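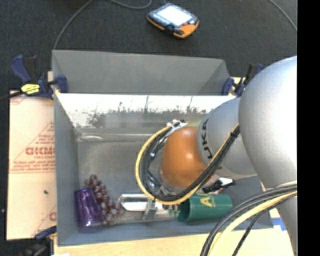 Figure 2.1 Mixed items in a gray bin with sloped sides: a purple plastic cup, a bunch of small dark red-brown spheres, and a clear container.

Chapter 2
Sorting Mixed Goods

Before any item can be packed, it must be separated from its neighbors. This work looks easy, but it asks for many small decisions. A cup that lies on its side will roll when it is touched. A bunch of small round pieces changes its shape in the hand. A clear container is difficult to judge by eye, as the floor of the bin shows through it.

In August, Shanti Pal studied the sorting tables at the Stivano warehouse in Orkska. She recorded 3590 picks and found that 200 of them had to be repeated. Most of the repeated picks were of two kinds — items that were transparent and items that overlapped another item. In Figure 2.1 the purple cup and the bunch partly overlap, and we will come back to this pair in Section 2.3.

In this chapter you will learn to group goods by shape, by surface and by how firmly they keep their form. Keep a notebook beside you. The first exercise begins with the contents of a kitchen drawer.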